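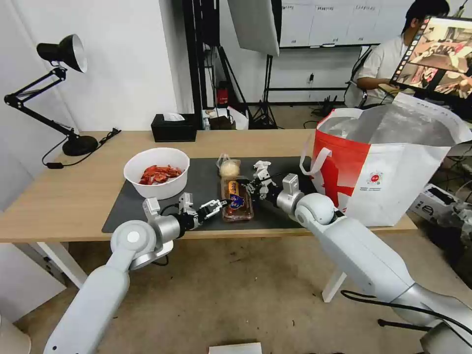

Ticket: Right hand opens late on release, packaged food items
Station: Skilcombe, two-arm bench
Product: Postodis hand controller, with Sustov multi-fingered hands, left and right
Status: Closed, workaround in place
Priority: Normal
Opened: 6 December 2024

Problem as reported

We are comparing the Sustov hands with the Kowalchuk two-finger gripper on a grocery packing task. Items are picked from the mat and placed in the shopping bag at the right end of the table. With the Kowalchuk gripper the release is clean. With the Sustov hands, the right hand opens late on some items. The arm is already moving back by then, and the item gets dragged against the rim of the bag or its liner.

The left hand does not show this with the same items. Both hands run the same firmware. Both arms run the same motion profile.

Worst items are the clear plastic tray with the blue and orange label and the bun in the clear bag. The round bowl is fine, but we only push the bowl and do not lift it.

Log totals for the November runs: 2,600 grasps, 381 flagged as late release. All the flagged ones are on the right side. The flag is set when the fingers have not reached the open position by the time the arm starts its retreat.

Steps to reproduce
Load the packing task with the default grasp profile.
Place the tray on the mat with the label up.
Pick with the right hand, move to the bag, release.
Watch the finger position trace next to the arm trace. The finger trace starts late or starts on time and stalls near the middle of its travel.

Reply, support

Please send the controller log with finger current turned on. Also confirm the following: cable routing on the right forearm, supply voltage at the hand during a close, and whether the fault stays with the arm or moves with the hand. The hands are handed, so you can't swap them as they are, but you can swap the two controller channels.

Update, station

Supply voltage is steady during close and open. No dip on either side.

Channels swapped. Fault stayed on the right hand. That clears the Postodis channel as far as we can tell.

Right-hand cable reseated at the wrist and at the base. No change. The cable loops below the arm on that side, so we also ran the pick with the loop held out with tape in case it was pulling at full reach. Same result. Tape removed.

Finger current log attached. On a late release the current on the right hand is still at hold level when the open command arrives. On the left it has already dropped.

Reply, support

The log shows two separate things.

First, the open command reaches the right hand 35 ms after it reaches the left. That points to the order in which the controller polls its devices. Check whether the right hand is listed after the cameras in the device table. If so, move it up.

Second, the hold current. The right hand has a grip timeout of 10 seconds saved in it, and the left has none. While that timer is running, an open command goes into the queue and waits for the next status cycle. This looks like a setting left over from an earlier test. Clear it with the hand idle and power cycle the hand. A soft reset will not clear it.

Update, station

Device table: the right hand was listed last, after both wrist camera entries. Those cameras are not fitted for this test but the entries were still active. Entries disabled, right hand moved up next to the left. The command gap is gone from the trace.

Grip timeout cleared. The first attempt did not stick - we used the soft reset out of habit. Full power cycle done, value reads back as none on both sides.

Repeated the tray and the bagged bun on the right side with the default profile. No late release flags on the tray. The bun still flags now and then. On those the finger trace is on time, but the thumb stops short of open. The bag film may be catching on the thumb pad. The Kowalchuk gripper has smooth pads and does not do this.

Reply, support

Agree that the bun is a different fault. Suggest adding a short pause before retreat for film-wrapped items, or opening the thumb before the other fingers. Thumb-first is in the profile editor under release order. Smooth pads for the Sustov hands can be ordered as spares.

Update, station

Thumb-first release set for film-wrapped items. Bun releases without a flag so far. The pause also works but adds time to every cycle, which would skew the comparison with the Kowalchuk gripper, so we left it out.

The November right-hand results will be marked as not valid for release timing. Grasp success from the same runs is kept.

Open item, moved to a new ticket: the controller should warn when the saved grip timeout differs between the left and right hands.

Closed by station.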